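Games and Play: Short Course
Handout 4: Difficulty, lives and saving

Tutor: Deisy Giraldo
Read before the session. Bring your play log from handout 3.

4.1 What we mean by difficulty

Players use the word "hard" for several different things, and we need to separate them before we can talk about design. A jump that needs exact timing is hard to carry out. A puzzle with no clear clue is hard to work out. A long level with no place to save may contain nothing tricky at all, but it is hard to finish because one slip near the end costs the whole run.

In your notes, use these three terms:

Skill difficulty: the player knows what to do but can't yet do it.
Knowledge difficulty: the player could do it but doesn't know what it is.
Cost difficulty: the player knows and can do it, but failure takes a lot away.

Most games mix all three. Your job in the exercise at the end is to say which one is doing most of the work at a given moment.

4.2 Lives

The life counter came into home games from the arcade, where a limited number of attempts was tied to the coin slot. At home there was no coin, but the counter stayed. Many early console games gave the player three lives and sent them back to the title screen when those were gone. This made a short game last longer. It also meant that players got very good at the first few levels and saw the last ones rarely.

Extra lives then became a reward. A player collected items or reached a score and was given another attempt. Once these became easy to collect, the counter stopped mattering to most players, and a number of later series dropped it.

Our teaching game, Estero, lets you switch the counter on and off. Play the harbour level both ways before the session. With the counter on, an extra life is given at 2,000 points. Write down whether you changed your route to reach that score.

4.3 Saving and checkpoints

There are three common systems. Passwords store very little and put the work on the player, who has to copy them down correctly. Save points store much more but only in chosen places, so the designer decides how long a stretch must be played in one go. Automatic checkpoints take the decision away from the player altogether.

Teófilo Sotelo's talk last term made a point that is worth repeating. The distance between two checkpoints sets the real length of a level. A level of 20 rooms with a checkpoint in every room is, as far as difficulty goes, 20 very short levels.
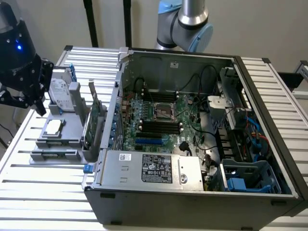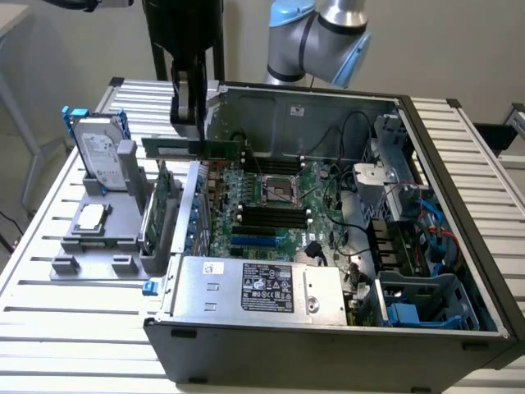
Does a game become easier if you add more checkpoints?

It becomes cheaper to fail, so cost difficulty goes down. Skill difficulty stays where it was, as every jump and every enemy still has to be beaten at least once. Players will often call the result easier, and in your essays you should say which kind of difficulty has changed.

4.4 Difficulty settings

The usual easy, normal and hard menu tends to change numbers: enemy health, damage taken, time allowed. This is simple to build but can give poor results. An enemy with double the health doesn't ask for anything new, it only takes longer to beat.

Compare Balville, the second teaching game. On its hard setting the enemies keep the same health but stand in different places, and two of the shortcuts are closed. Arnulfo Mosquera's notes on the level maps are in the course folder under Balville, with the changed rooms marked.

Some games adjust themselves without telling the player, for example by leaving more health items after several failures. We will discuss whether players should be told. Have an opinion ready, and a game to back it up.

4.5 Exercise

Work in pairs. Choose one level from Estero or Balville and play it until you have failed five times. After each failure write one line: where it happened, which kind of difficulty caused it, and how much you had to replay.

Swap logs with your partner and see if you agree on the causes. Where you don't, play that section again together.

Logs go to Eliécer Quispe in room 222 before the August break. Handwritten is fine if it can be read.

Reading for next time: Paloma Achterberg's chapter on tutorials, first half only.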